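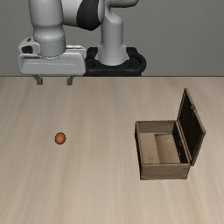 Ticket 142, still open, and it's the same complaint as before: the arm won't put the ball in the chest when I run the full routine in the simulator. I'm doing all of this in sim at my kitchen table before I let the routine anywhere near the real arm at the Oltwood workshop, so no hardware is at risk, only my patience. The setup is as plain as I could make it, with the orange ball left of center, the chest on the right with its lid swung all the way open, and a stretch of bare tabletop between them. The start pose is the one Yolanda Soler suggested, hand high over the left half of the table with the fingers open. So far I get a decent grasp and then a mess on the way over.

What I see: the pick works fine. The arm lifts, heads right, and somewhere past the halfway point the planner gives up with "no valid path" and the whole thing just hangs there holding the ball. I ran it 12 times on Sunday and got 5 good drops, all with the same start pose and the same ball position. That bugs me more than a clean failure would!

Stuff I tried, in order:

Slowed everything down to half speed. Same result, only slower (obviously).

Raised the carry height. This helped a little, I think, but then the wrist ran into its joint limit a couple of times and I put it back.

Gave the planner more time, 800 milliseconds up from the default. More of the runs finished, but the paths were ridiculous — one of them took the hand on a grand tour behind the chest and came back over the lid.

Swapped the ball for a small cube. No change, so I'm ruling out the grasp.

Unai Barrios wrote back at lunch and asked if I'd looked at the collision shape for the chest. I had not. I'd looked at the nice brown wooden one that gets drawn, and that one is open at the top, so I figured we were good. Then I switched on the collision view and, well, the planner has been seeing the box and the lid wrapped together in one fat solid lump. The opening is filled in! As far as the planner knows I'm asking it to shove a ball into a block of wood. My guess is the good runs came from the goal tolerance letting it stop just over the lump and let go there, but I haven't proved that.

Current fix, half done: I threw out the automatic hull and built the collision shape by hand, one slab for the floor, one for each wall, and a separate one for the lid at the angle it's parked at. The release point is now a bit above the rim, toward the left wall, so the hand stays clear of the lid. First run went straight across and dropped the ball in. Second run did too. I'm not closing this on two runs.

Questions for whoever picks this up (Julián, I'm looking at you):

Does the lid hinge need to be locked in the model file? Mine is a free joint with a lot of friction and I don't love it. If the hand brushes the lid I'd like it to stay put.

Is there a cleaner way to do the walls than typing in every slab? Maite Prieto said she had a script for her drawer model but I can't find it in the shared folder.

Update, 9 p.m.: locked the hinge anyway. Planner time is back at the default and it still finds a path quickly. Leaving a long batch running overnight with the ball position shuffled a little each time, and I'll paste the log in here before I change anything else. Status stays at "in progress."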